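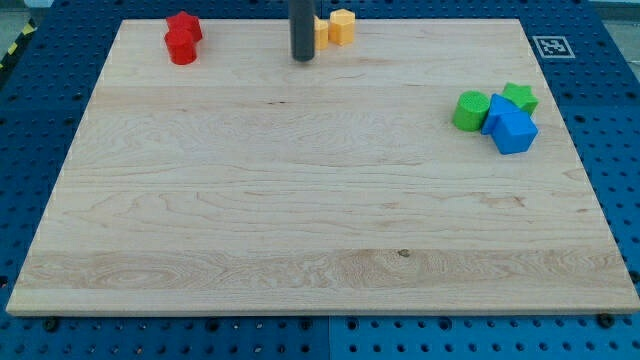
Perguntas frequentes – Ranking Wevgate de futebol juvenil

Como é que as equipas entram no ranking?
Basta estarem inscritas numa das divisões regionais e terem jogado pelo menos cinco partidas oficiais. Nesta temporada acompanhamos 78 equipas, de Levport até Nanby, e dá-nos um gosto enorme ver caras novas a chegar todos os anos!

A minha equipa ganhou no sábado e desceu um lugar. Porquê?
Recebemos esta pergunta quase todas as semanas e compreendemos bem a desilusão. A pontuação tem em conta a força do adversário, e por isso uma vitória apertada contra uma equipa do fundo da tabela pode render menos do que um empate fora com o líder – e entretanto, claro, quem estava logo atrás também jogou.

Os jogos particulares contam?
Não, nem mesmo o Torneio de Nishad, de que tanto gostamos. Aparecem na página de resultados, mas ficam fora das contas.

Quando é publicada a lista final?
A lista final das divisões sai no sábado, 15 de junho de 2024, ao fim da tarde. Em julho publicamos a lista das 25 equipas a seguir na próxima época, com umas linhas sobre cada uma (quem fica, quem sobe de escalão, quem mudou de treinador).

Encontrei um resultado errado. O que faço?
Escreva-nos pelo formulário de contacto, com a data do jogo e, se puder, uma fotografia da ficha assinada. Já temos 518 jogos registados e um ou outro engano acaba por escapar, por mais que se reveja tudo com calma. As correções entram na atualização seguinte.

Há classificação individual de marcadores?
Há, mas só para os escalões de sub-17 e sub-19. Nos mais novos preferimos deixar os miúdos jogar descansados.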